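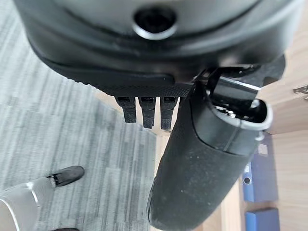 The trouble with teaching a robot to find things in an office is that offices are full of other stuff, and I say that with love, having spent most of January on a floor in Skurnosdale with Alžběta Vlček and the system she calls Finik. Her method is pretty simple to explain over coffee. You let the arm look from its own wrist, you collect a big pile of those close-up, cluttered views, and you train the model to guess what's behind whatever is in the way. Take the blue binders in the wooden cabinet: the top one is half hidden by that long black padded thing, and the lowest shows only its upper edge. I'd know them as binders right away (so would you!), but for software that has only seen tidy catalog shots, it's a real puzzle.

Alžběta's group recorded 305 short runs and held back 70 of them for testing. Then they trained two versions, one that got single views and one that got 8 views in a row, and the second one won by a mile on partly hidden objects. I asked if it ever got fooled. Oh, plenty! Dark things against dark things still give it fits, and Oldřich Paulík, who wrote most of the code, showed me a run where it changed its mind five times before settling on an answer. He seemed kind of fond of that one.

The write-up went out in August 2021, and the two of them are already arguing over what to try next. Oldřich wants a faster model. Alžběta wants messier rooms, and she's been asking people at Cileck if she can borrow their storage area.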